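Search the shop
Search
No suggestions

Marino pair of china spaniels, seated, with gold chains

Stock number 207. Price on asking.

A true pair, left and right, which is to say they were made to glare at each other from opposite ends of a mantelpiece and have been doing so for a very long time. White glazed earthenware with rust patches, black noses, and the padlock and chain picked out in gilt. Each stands 29 cm tall. The left-hand dog looks worried. The right-hand dog looks as though he knows what the left-hand dog did.

Both have the Marino mark pressed into the base, a small M inside a shield, a bit blurred on the worried one. Marino was a modest pottery at Bamville that turned out dogs, cottages and the odd lopsided shepherd, and shut when people stopped wanting them. People have since started again, too late to be any help to Marino.

Condition: good for their age, by which dealers normally mean bad, so I'll be plain. The left dog has a firing crack under the tail, there from the start, and a chip to the back of the base the size of a lentil. The right dog has had an ear put back on. It was done well, by Viola Testa, who also did the Ornora teapot that used to be on this page, and you will find the join only if you go over it with a thumbnail. There is fine crazing on both, and the gilt has gone thin on the chains where several generations dusted them too keenly. No repainting anywhere else. I've had them under the lamp.

They came from the house of the late Mr Amedeo Fiore, who kept them on top of the wireless and, according to his niece, turned them to face the wall when the football was on. The niece wanted them to go as a pair. I want them to go as a pair. Please don't write asking for just the one, as three of you already have. 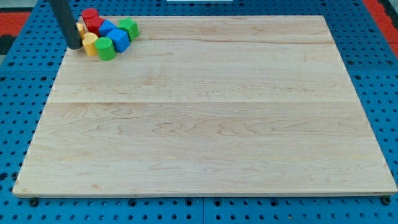 On the matter of age, I've seen the same model listed elsewhere as Victorian, and if you'd like to pay Victorian money there are people who will let you. These are later. The holes in the bases are small and neat, the backs are barely painted, and the gold is the bright, thin sort. Eun-ji Geum looked them over for me and wouldn't be pushed further than "between the wars, probably the early end", and she has handled more Marino dogs than anyone ought to.

They are hollow and lighter than they look. Stand them on something level and keep them back from the edge, particularly if you have a cat. Clean with a soft dry brush. Lukewarm water on a cloth will shift kitchen grease, but keep it off the gilt and well away from that ear, and please don't put them in the dishwasher. I shouldn't have to write that. I sold a Livow milkmaid in September, and now I have to write that.

Postage

Double boxed, one dog to a box, both boxes inside a third. It takes me an evening and I don't enjoy it, so there is a packing charge of £20 on top of the carrier's price. Collection is free and comes with a cup of tea. Allow 2 working days before anything leaves the shop. I don't post china abroad any more — the last lot arrived as a mosaic.

Returns

Send them back within a fortnight if they aren't as described. "Smaller than I imagined" isn't a fault in the dog. The height is given at the top.

Also in stock

Marino cottage money box, slot slightly enlarged with what must have been a bread knife.
Ornora sugar bowl, blue rim, lid from a different sugar bowl.
Livow shepherd, crook missing, otherwise cheerful.

Questions to Rajkumari Khurana at the shop, by telephone if you can manage it. Emails do get read, but in batches and with a sigh.

Listing last changed February 26, 2024. Still available.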